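Kalance Wide Shallow Bowl, Charcoal

Home / Kitchen and Table / Bowls / Kalance

Stock code 974
In stock at our Brivine shop and online
Also comes in oatmeal and a soft grey

We've been selling the Kalance bowls for a good few years now, and of everything on the shelf by the front door the charcoal one is still our favourite colour (it's the one most of us have at home, for what that's worth). It's a wide, shallow, round bowl with a smooth rim, dark all the way through to the bottom, and it looks lovely sitting on a pale timber table where the honey tones of the wood can show it off a bit.

The inside has a matte finish, so it doesn't throw glare back at you under a kitchen light, and food with some colour in it really does look wonderful against it. Think roast pumpkin, a green salad with plenty of herbs, mandarins in winter, or just a heap of cherry tomatoes straight from the garden! One customer keeps hers by the door for keys and loose change and has never once put food in it, and we think that's a perfectly good life for a bowl.

Because it's so wide and low, everything in it is easy to reach, and that makes it handy for little things as well as for dinner. We use ours in the shop for samples, buttons, lolly wrappers on a Monday afternoon, whatever happens to be going. The kids' craft crowd tell us it's good for sorting, as a small bright piece is very easy to spot against the dark colour.

Looking after it

Wash it in warm soapy water with a soft cloth. The matte inside can pick up grey marks from metal cutlery, and these nearly always come away with a dab of bicarb paste and a gentle rub. Please don't use steel wool on it. If you're keeping it on a bare timber table, it's a kind thought to pop a felt pad or a folded cloth underneath, particularly if your table has a glossy finish you're fond of. Dents and old knots in the wood don't bother the bowl one bit, but grit trapped underneath will scratch the table over time.

What goes with it

The Stüber salad servers are long enough for it without tipping out, and the Dido linen napkins in flax or rust are a very nice match for the charcoal. If you're after a set, we'll take 11 dollars off when you buy any two Kalance bowls together, and you're welcome to mix the colours.

Delivery and returns

Orders over 70 dollars are sent free of charge. Under that, delivery is worked out at the checkout. You have 14 days to change your mind, so long as the bowl is unused and comes back in its box with the paper padding.

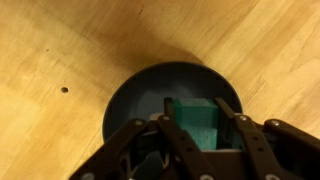 Can I leave fruit sitting in the bowl for a few days?

Fruit is fine to leave in it, though we'd suggest wiping the inside out when you top it up, as sticky juice is harder to shift from the matte finish once it has dried on.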